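Search this site Search Menu

Clomden Clothing Library: summer report to the Inthorpe Fund

8/31/21

Dear all at the Fund,

I promised you a proper letter at the end of the summer and I have been putting it off until the rails were tidy, which I now see was foolish as the rails are never tidy. So I am writing this at the sorting table with a mug of tea and a heap of football socks at my elbow, and you must forgive me if I wander a bit.

You gave us 2,000 pounds in the spring to open a sports corner, so that children and grown-ups in Clomden could borrow kit without having to buy it new. We have spent 1,312 pounds of it so far. Most of that went on the second-hand rails and shelving from Plitar, the big washing machine repair (more than we hoped, I'm afraid, but it has run beautifully ever since) and a good stock of hangers and name tags. The rest is put by for winter coats and for the electric, and I will send the receipts along separately once I have found a large enough envelope!

What has come in

We asked for kit in July and people were so generous. Football shirts mostly, as you would expect, but also swimming things, two judo suits, a whole bag of cricket whites from a family moving away, and more shin pads than I knew existed. Eleven bags came from the Trujillo Street school alone, and we are still finding odd gloves in the bottom of them.

The basketball things have been the surprise of the summer. We had thought of it as a small shelf and it has turned into a rail of its own, because the older children ask for it first and tell their friends. Everything is laid out flat before it goes anywhere near a hanger, so that we can look over the seams, the trim and the lettering and turn out any bits that have got folded under. Sleeveless tops are fiddly for this, as the armholes will tuck themselves in over the front, and a white panel shows every crease.

What we have learnt

Printed numbers do not like a hot iron. We spoilt one shirt finding that out and I am still cross with myself. Everything with printing on it is now washed cool, inside out, and dried on the airer at the back. Small marks get dabbed by hand, loose threads get snipped, and anything past mending goes in the rag sack.

Estrella Bautista has rewritten the borrowing cards in larger print, and we now lend for 12 weeks instead of eight, as eight was falling awkwardly in the middle of a season and parents were bringing things back halfway through with apologetic faces.

On a grey upholstered surface: Chicago Bulls top, number 23, red with white side panels, still to be straightened out and checked for marks

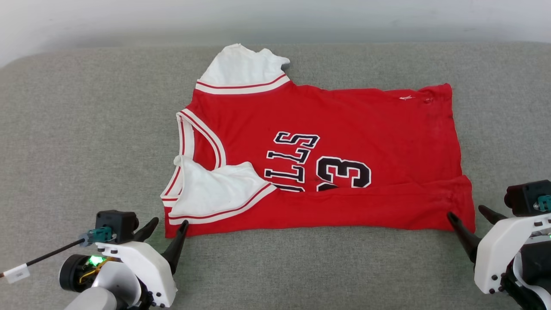

Plans for the autumn

We would like to move the sports corner nearer the door, where the light is better, and use the old spot for coats. The boots need a proper rack before the wet weather. I should also love to have a trying-on curtain, and I have my eye on some heavy green cloth if the price comes down.

Do come and see us if you are passing. The kettle is on most mornings, and there is always something to fold.

With very warm thanks from all of us at the library

Share 11 Comments 0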